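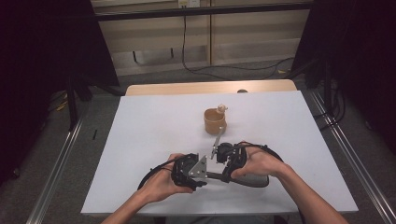
Plinska will open its hand-tool demonstration hall to the public in May, giving residents, students and local employers a first look at the company's work in teaching everyday handling tasks to machines. The open day will center on Helex, a two-year program in which trained operators carry out simple jobs with hand-held grippers. At one station, an operator holds the black gripper in both hands over a white tabletop and works at a small wooden cup, with a thin metal rod reaching toward the cream-colored knob at its rim. Guests will be able to stand near the table and put questions to the operators between rounds.

The event will run from 10 a.m. to 4 p.m. at the company's site in the Ashour business park. Admission is free, but places at the live demonstrations are limited and must be reserved in advance. Each session lasts 19 minutes and is open to small groups. Children under 12 are welcome when accompanied by an adult.

"Visitors often ask us how a machine learns to pick up something as ordinary as a cup," the company said in a statement. "We would like them to see the work as it is done, at the table, by the people who do it every day."

Helex operators have completed 1,384 recorded sessions to date. The tasks include lifting, placing, stacking and sorting small household objects. Plinska uses the recordings to prepare robot arms for light handling work in workshops and packing rooms - settings in which items differ in shape from one hour to the next.

The open day is being held jointly with Wetura, a regional training center that has offered courses in automation and machine maintenance since its founding. Wetura instructors will staff an information desk in the lobby and will accept applications for the fall term. Some 57 places are available, including a number of evening places for adults already in work.

A short talk on careers in robotics will be given at 11 a.m. and repeated at 2 p.m. in the ground-floor meeting room. No technical background is required.

Visitors are asked to leave large bags at the reception desk and to follow staff directions inside the hall. Photography is permitted in the lobby only. The building is accessible by wheelchair, and parking is available behind the main entrance.

Reservations may be made through the Plinska website or at the Wetura front office during normal business hours. Media representatives who wish to attend should contact the Plinska press office before the event.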